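Olora peg and gear board

White board with blue parts, for bench and tabletop assembly work

Code: Moltness 4
Made in Jodbridge
Usually posted from October onwards

We have wanted a board like this in the catalogue for ages, and now that it's in we keep finding excuses to get it out of the box. It lies flat on any table, you can turn it to whatever angle suits you, and the blue parts show up beautifully against the white. After an afternoon with the old grey one (still listed under clearance, if you're fond of it) the difference is a real treat!

The board is engraved, so the layout stays put however often you clear it and begin again. The pegs are small and take a bit of care to set upright, and that's the fun of it. The gear goes on best if you lower it straight down and give it a slight turn as it meets the post. Chiyo Maruyama drew the layout for Olora and went through three versions before this one. We tried the second and liked it, but the spacing now is much kinder when you're reaching over one part to get at another.

What customers have told us

"Bought one for the evening class and ordered two more the same week. Lovely to handle." Kanako Yagi

"I'd like a storage bag with it. Otherwise very happy." Arvid Lindqvist

A bag is coming. Banafsheh Ebrahimi is sewing the first samples and we'll add them to this page when we have a price.

Care

Wipe with a damp cloth and dry it before stacking. Please don't put the board in a dishwasher or leave it on a radiator. Spare pegs are sold in bags of four, and we keep plenty in stock. Lost gears can be replaced too, just drop Nyokabi Langat a line at the Jodbridge shop and say which board you have.

Goes well with

Nakajima parts tray
Moltness table mat, black
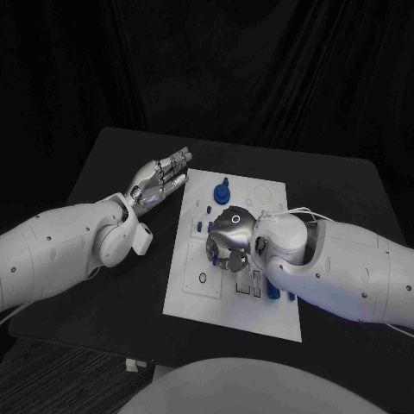
Blue parts and the white work surface on a black table

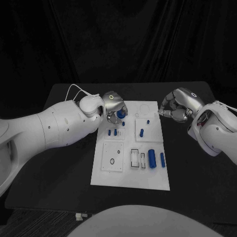

Olora catalogue, issue 4, page 3

Delivery is free within Jodbridge. Elsewhere we send by ordinary parcel post, and the board travels flat between two sheets of card. If a corner arrives bumped, keep the packaging and write to us with your order number.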